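Boards > Kitchen and Laundry > Small Appliances > Microwave clearance and door swing

We use cookies to keep you signed in and to remember your board settings. Accept / Manage

Microwave clearance and door swing on a narrow counter

jmalhotra
September 29, 2019

I'm refitting the break room at our Clumville office and the counter is 40 cm deep with a wall on the left. The old microwave sat on a bracket shelf, which is gone. The new one has to go on the counter, and I have two questions.

First, how much space does a basic countertop unit need on the sides, back and top? The leaflet gives a figure for the top only. Second, the door hinges on the left. With a wall on that side, will it open far enough to get a dinner plate in, or do I have to move it along and lose the prep space?

Jyoti

r_pomare

Post the model. Clearance depends on where the vents are. Some exhaust out the back, some out the left side, some underneath. A general number is not much use.

jmalhotra

There is no model name on the front. The leaflet says Görtz, 700 W, one dial for power and one for time. The rating plate is on the back and I haven't pulled it out of the carton yet.

Indrek_L

Pull it out of the carton. The rating plate and the vent slots will answer most of this.

On the door: measure from the hinge corner to the free edge. That is the radius of the swing. A door that opens to 90 degrees sticks straight out in front of the cabinet and takes its full width out of your aisle. One that goes past 90 needs side room as well. You can get a plate in at 90 as long as the door's inner face doesn't stand in front of the cavity.

noeline_c

I would disagree with the last part. At 90 degrees the plate goes in, but your left hand doesn't, because the door frame is thicker than people expect. I fitted one against a wall at the Savham clubhouse and everyone carried plates in one-handed and slopped soup on the turntable. We moved it 15 cm to the right and the complaints stopped.

r_pomare

That is a problem with the soup. I've had mine against a wall for years, at 90 degrees, and it's fine. Slide the plate in from the right.

noeline_c

Your kitchen has one user. A break room has a queue.

Indrek_L

Both workable. It comes down to whether she can spare the 15 cm.

jmalhotra

I can spare it if the kettle moves. Unit is out of the carton now. Vents are on the back and on the right side. Door is 42.5 cm across, so at 90 degrees it reaches past the front edge of the counter by more than I would like. Cabinet depth without the knob is 33 cm.

saskia.r

Then your problem is the depth and the wall is secondary. 40 less 33 leaves you 7 cm, and you need some of that behind for the vents and the plug. Push the feet forward until they are just inside the counter edge, check it doesn't tip with the door open, and see what is left at the back.

Also look at the top before anyone stacks trays on it. On the cheap white ones the top is thin sheet metal and it dents.

The one I use is also a left-hinged white box with a round knob low on the right.

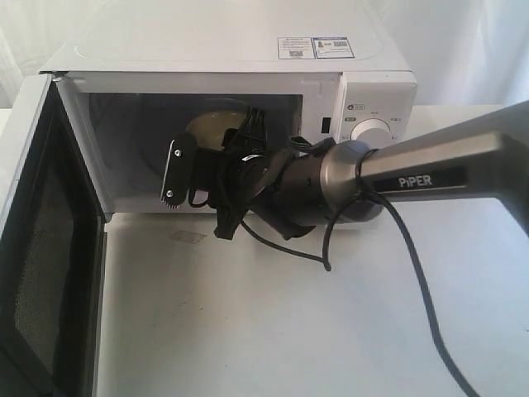
I keep nothing at all to the left of it. A mug rack used to stand on that side and the door frame chipped two handles before I shifted it. The other thing to check is the latch slot on the right side of the opening. If crumbs get in there the catch doesn't seat and the unit won't start, and people respond by slamming the door. Wipe it out with a dry cloth when you do the turntable.

Indrek_L

Agree about the slot. Disagree about stacking: a tea towel or an empty tray does no harm if the top has no vents. It's the weight that matters, and the habit of leaving things hanging over the back.

saskia.r

In a shared room an empty tray becomes a full tray by lunchtime.

jmalhotra

Tried it with the feet forward. It doesn't tip, door open or closed, and I have room for the plug behind if I swap to a right-angle one. Kettle has gone to the Drokham shelf over the sink. I set the gap to the wall at 15 cm and a 27 cm plate goes in with both hands on it.

noeline_c

Good. Mark the foot positions on the counter with tape or it will creep back toward the wall.

r_pomare

Still think you gave away 15 cm of counter for nothing.

jmalhotra

Noted. Tape is down.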